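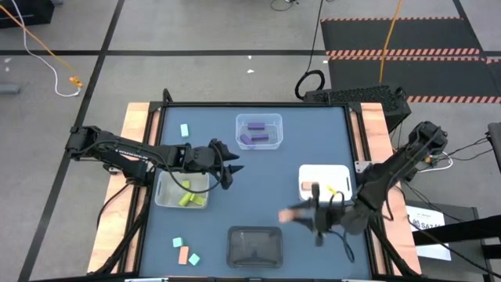 Fig. 1. Block sorting, two arms. Right gripper carrying an orange block, left gripper open.

Teaching by Hand, Part 2: Recording Demonstrations
Instructor: Kai-wen Chung
Handout revised July 17, 2023

Last time we covered kinesthetic teaching, where you grab the arm and drag it through the job. This works nicely with one arm. With two arms you run out of hands, and your elbow starts appearing in the training data. So from now on we use leader arms: you move a small pair, the big pair copies you, and you stand back and feel clumsy from a distance.

The task is sorting blocks into bins by color. A four-year-old finds it dull. You will find it absorbing for the first 23 episodes.

Some terms. An episode is one recording, start to stop. A demonstration is an episode you are willing to show other people. The Idlow recorder does not know the difference and will save both.

What to watch for

Idle arm. In Fig. 1 one arm is carrying and the other has nothing in its fingers. Fine, but decide what the free arm does and do it the same way each time. If it wanders while you think, the policy will learn to wander, and it won't be thinking.

Pauses. Beginners stop above the bin to admire their aim. The robot will copy the stop faithfully. Plan before you press record.

Rotated blocks. Blocks on the table don't line up with the edges, and they shouldn't. Turn the wrist before you go down – not on the way.

Speed. Move at the pace you want back. Last November's group recorded 1,130 episodes, all of them fast, and got a very quick robot that missed.

Mistakes. If you drop a block, pick it up and carry on. Recoveries are useful. Swearing is not recorded, as far as we know.

For lab

Each pair records 45 episodes, swapping operators whenever the one driving gets smug. Shuffle the loose blocks between episodes. Label your folder with both names.

Reading: Baranauskienė's notes on operator variation, sections 1 and 2. Section 3 is optional and mostly about chairs.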